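Chapter 2
Boards, Edges and Corners

I learned to put furniture together on the floor of a rented flat in Erstead, with a bread knife, a shoe for a mallet and a bookcase that leaned to the left for as long as I owned it. I've since built a great many cupboards, and taught plenty of other people to build them, and I still think of that bookcase whenever somebody tells me they don't need to read the chapter about boards. They want to get on to hinges. Everyone wants to get on to hinges!

Well, hinges are in Chapter 4. First I'd like you to spend a little time looking at the stuff your cupboard is made of, and especially at its edges, where most of the trouble starts.

Have a go at this before you read any further. Find a cupboard in your home, open the door, and run a finger slowly along the front edge of the side panel. Then do the same along the back edge, if you can reach it (you may have to move a few saucepans). Do they feel alike? On most flat-pack furniture they don't. The front edge has usually been covered with a thin strip, smooth and the same colour as the face. The back edge has often been left bare, and it feels dry and a bit furry, like thick card.

A bare edge tells you a lot. The face of a board can be printed or covered to look like any wood you fancy, but the edge gives the game away. Little crumbs pressed together mean particleboard. Thin layers stacked like the pages of a book mean plywood. Long lines of grain running right through, and turning into rings or curves at the end, mean you've got solid timber, and probably a heavier cupboard than you bargained for.

It isn't always that easy to tell, mind you. A pale edge with a dull, slightly fibrous surface can pass for more than one kind of board until you get your nose right up to it. I've been wrong myself -- once in front of a whole evening class, who enjoyed it very much.

Nicks and chips are the other thing to look for. The middle of a face can put up with a fair amount of knocking about, but a corner or an edge has very little behind it. Small chips along a bare edge are mostly a matter of looks, and if that edge is going to face the wall you can forget them. A chip next to a screw hole is more serious, and we'll come back to it in section 2.3 with some glue and a clamp.
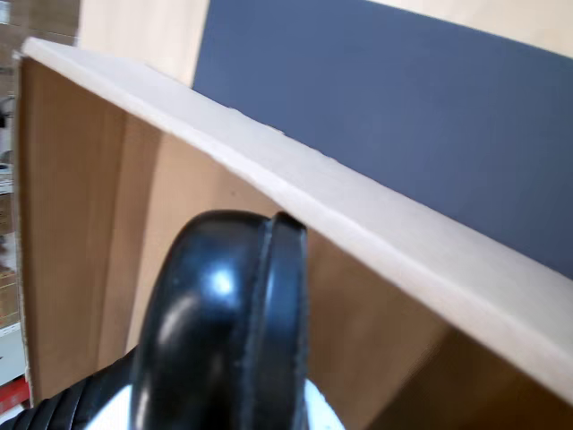

2.1 Which way round does it go?

My old teacher, Nélida Fuentealba, had a rule that no one in her workshop was allowed to pick up a screwdriver until every board was marked. She used a soft pencil and wrote on the bare edges: T for top, B for bottom, F for front. It took us ages and we grumbled. Then we went off and worked on our own, skipped the marking, and built things inside out.

The piece we'll use through the rest of this chapter is the Flimero, a low cabinet with two sides, a top, a base, one shelf and a thin back. Its instruction sheet calls the sides 32 and 33. They look like twins until you lay them next to each other with the inner faces up, and then you see that the holes for the shelf are set nearer to one long edge than the other. That's your clue. Side 32 goes on the left as you stand facing the cabinet, and side 33 goes on the right.

So, to begin:

Lay both sides on a blanket or a flattened cardboard box, inner faces up.

Turn them until the finished edges are both towards you.

Write F on each side, close to the front, in pencil.

Check that the shelf holes on one board are a mirror image of those on the other.

If they aren't, one board is the wrong way up. Turn it over end to end and look again. Leave the top and the base in their wrapping for now, leaning against a wall where they won't get kicked, and keep the bag of screws shut until we reach section 2.2.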